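December 16, 2020. Bottle sorting, bench notes.

Today I continued with the waste bin and the empty drink bottles. Yamila Navarrete brought a new bag of them from the Temba kitchen, so we have now 93 in the store, more than in October. The clear ones with blue label are still the majority. I want more green ones, please keep them if you drink them.

The lilac liners are thin and I must fold them well down over the rim. For the Hultau bin I would buy a thicker type.
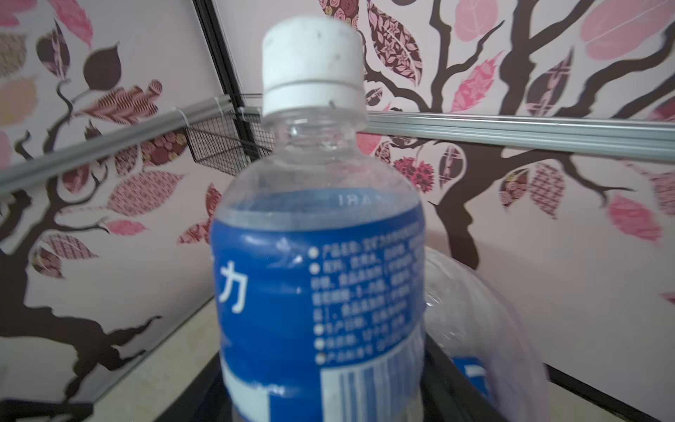
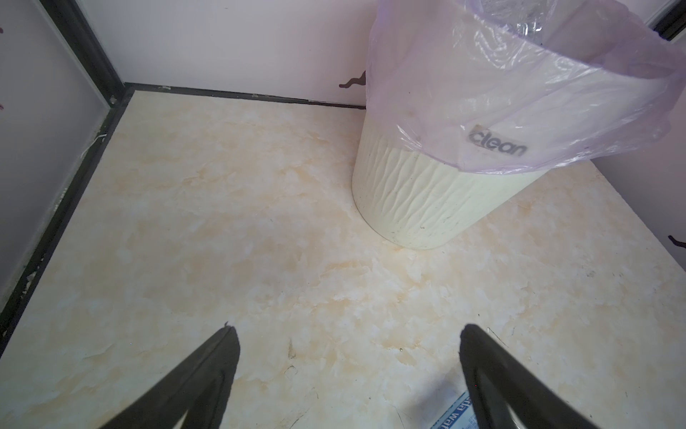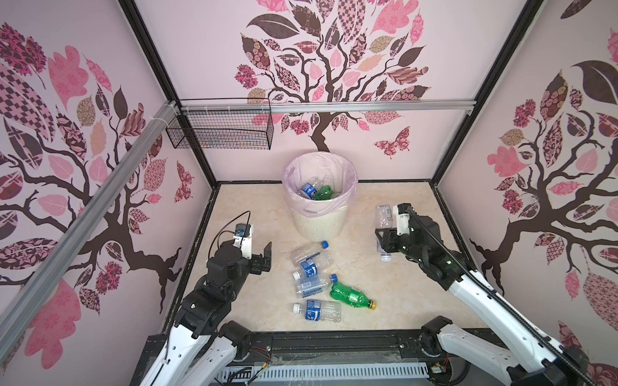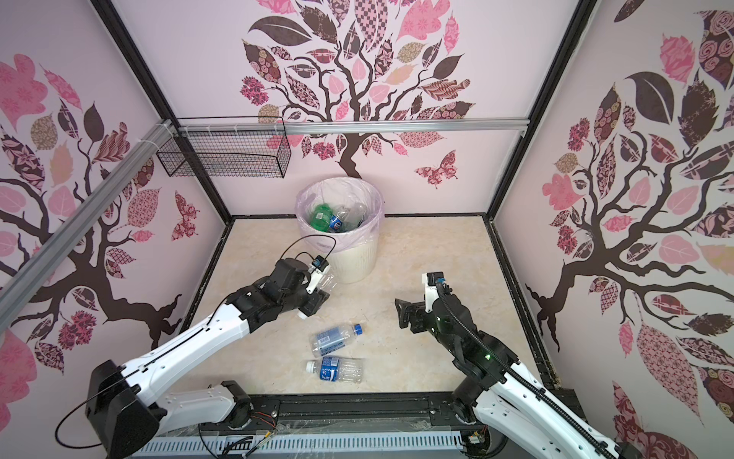

Yamila asks if we should take off the caps before storing. I prefer to leave them on, the bottles keep their shape better. To do tomorrow: wipe the floor panel, order 2 rolls of liners from Seltholm, write the new number on the store box.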